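Tea Tables, Little Drawers and Shiny Tops: Your Questions

I get a lot of mail about keeping a shared table in decent shape, and after a while I noticed I was typing the same replies over and over. So I put them all on one page. Grab a drink and scroll to the bit you need!

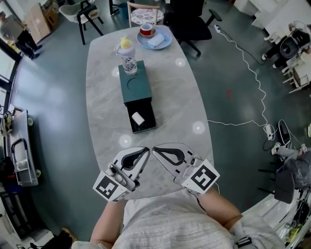 What size table do I need for a drinks spot?

Smaller than you'd guess. The long oval at our place in Brendwood is generous, and even so the drinks things only get the middle of it. A box with a drawer, a bottle of water, one plate with a cup and saucer and a napkin – that's plenty for a table people also want to sit and work at. If you keep everything in the middle, both long sides stay free for elbows and notebooks.

Why a box with a drawer? Can't I use a tray?

You can, and I did for years. A tray is great until you want to put something on top of something else, and then it's a wobbly mess. I like a squat box because you get a flat top for the bottle and a drawer underneath for the small stuff. Ours is dark teal with a black drawer, and there's a round groove in the top which I'm very fond of (it makes the whole thing look a bit more dressed up, I think). If you're shopping for one, pull the drawer all the way open in the store and see whether the box tips. Mine came secondhand from a clearance sale at Hyvönen, so please don't write asking for the item number, I haven't got it!

What goes in the drawer?

Whatever rolls, basically. Small round things are a menace on a smooth table, and I'd much sooner have them lying on their side in a drawer than chase them across the floor. I keep the drawer nearly empty on purpose. Once it's full, people stop putting things back and start leaving them next to it, and by the end of the week you've got a second drawer's worth on the tabletop.

How do you keep a glossy marble-look top clean?

A damp cloth with one drop of dish soap, then a dry cloth straight after. The second cloth matters more than the first. A shiny top under ceiling lights shows every streak – ours reflects the lamps as big white circles, and if there's a smear anywhere near one of those circles you'll spot it from across the room. I wipe from the far end toward me, in long strokes, and then crouch down and look along the surface. It feels silly but it works.

Skip anything gritty. I used a scouring cream from Handard once, on a different table, and I'm still cross with myself.

Are saucers worth the bother?

Yes! I know they're one more thing to wash. But a saucer catches the drip, and a plate under the saucer gives you a place for the napkin and a spoon and half a cookie. I like a pale plate with something brighter on it, so our red and white cup sits on light blue and looks cheerful first thing in the morning. The napkin's light blue too. Fold it once or twice and tuck it beside the cup, no swans.

Should the water bottle stay out?

If people are going to drink from it that day, sure. I prefer clear ones so you can tell how much is left without picking them up. A colored cap helps as well (yellow is hard to lose). At the end of the day the bottle goes away and so does the cup, and the box can stay where it is.

My chairs don't match. Is that a problem?

Mine don't either, and I've stopped minding. We have a wooden one with a round patterned cushion at the far end, a black office chair on casters and a light gray upholstered one on black legs. My neighbor Reijo Keskinen once offered to sell me a full matching set and I thought about it for a whole evening before saying no. Different people like different seats, and the wooden chair with the cushion is the one that gets fought over.

If you do mix, check the heights. The seats can look as different as you like, but a chair that puts your chin near the saucer is no fun for anybody.

Where can I get a round cushion like that?

Any fabric store will have patterned remnants, and round pads are easy to find. A small print hides crumbs better than a plain color. I bought spare ties from Tekance last August and sewed them on myself, badly, and they've held.

How often do you clear the whole table?

Once a week, everything off, drawer out, wipe, everything back. It takes me 9 minutes if I don't stop to chat. In between I just push things back toward the middle whenever I walk past.

Can I leave the drawer open?

While you're using it, of course. Otherwise close it, or somebody will catch a sleeve on it. I say this as the person who leaves it open most.

I've got a question that isn't on the page. Can I write to you?

Please do. I answer in the evenings, usually with a cup of something next to me, and if three or four people ask the same thing I'll add it up here. Photos of your own tables are very welcome, messy ones too – I've got 33 of them saved so far and I love going through them.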